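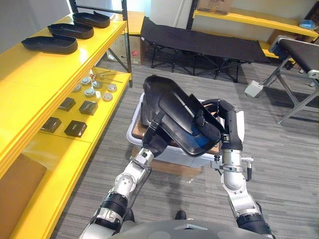
Wage gap narrows in Tornodthorpe, but savings don't follow

June 2022

Pay at the bottom of the ladder in Tornodthorpe is rising faster than pay at the top for the first time in a decade, according to a regional income survey out this morning. Household savings are going the other way.

The survey, put together by the research shop Koppel, covered 4,000 households in the town and the farm districts east of it. Workers in the lowest pay band got the biggest raises, mostly in warehousing, food processing and home care. Managers and office staff saw small gains. Retirees on fixed incomes saw none.

Food, rent and fuel ate most of it. Almost 40 percent of households said they could not cover a surprise bill of $400 without borrowing. That share was lower a year ago, though Koppel changed the wording of the question so the two numbers don't line up exactly.

"People are earning more and they feel poorer, and they're right to," said Natanael Damasceno, who wrote the report. "The raise comes once. The grocery bill comes every week."

Damasceno said the gap between high and low earners usually shrinks in a tight job market and opens up again when hiring cools. He would not guess at when. Interest rates are the thing he's watching — a lot of newer borrowers in the area have loans that reset this fall.

Renters did worst. Home owners with older fixed mortgages barely noticed, the report says, and a few came out well ahead on paper as house prices climbed. Farm households were all over the place, depending on what they grow and when they bought there fertilizer.

Local employers are split. Desivell, one of the larger ones, raised its starting wage in the spring and says it is still short of people on the night shift. Smaller firms told Koppel they can't match that. Several have cut hours instead.

The town council takes up a proposal next week for a one-time payment of $1,000 to low-income families. Supporters want it out before school starts. Opponents say it would push up prices further and that the money isnt in the budget anyway. No vote is scheduled yet.

Koppel plans a second round of interviews in September, with the farm districts broken out separately. Full tables are on the Koppel site.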